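July 2019, fruit notes, glass table

We wanted to know which pineapple is a good one for the display. The Kodikara box had 14 in it, and I kept a small one with a nice green crown. Skin is golden yellow, so I call it ripe for now. 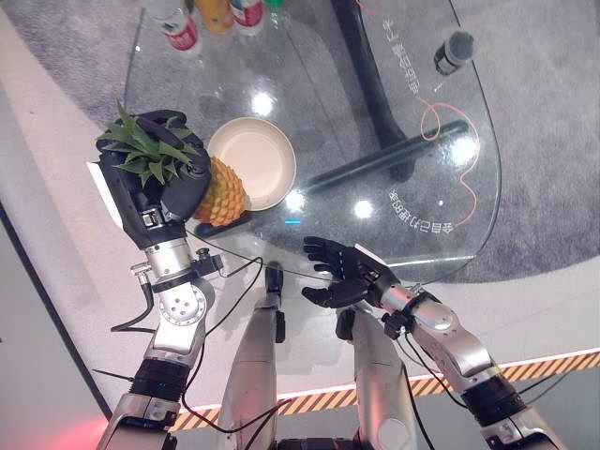 The plate goes to the left side of the glass. It is white or cream, depends on the light. Without a cloth under it the plate can slide, so please put it down slowly.
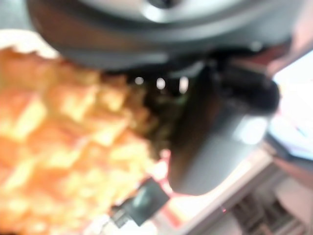

Malsha Roy: the color of the skin does not tell enough, smell the bottom end also. In March we had two yellow ones from Posau and they were sour.

I agree, and I will write the smell in the table from next time – with three levels, weak, medium and strong.

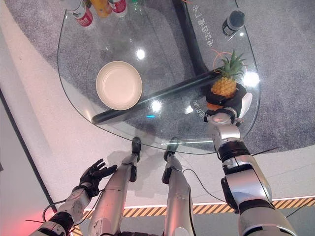

The crown is the part to be careful with. Leaves have sharp points and they break if the fruit lies on them for a long time. For storing I turn it every day.

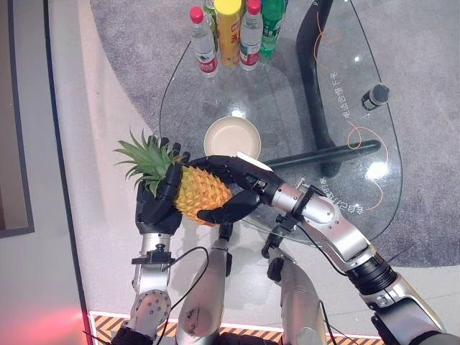

Still to do: weigh it before cutting, ask Cendham for the price of the next box, wipe the glass with vinegar water.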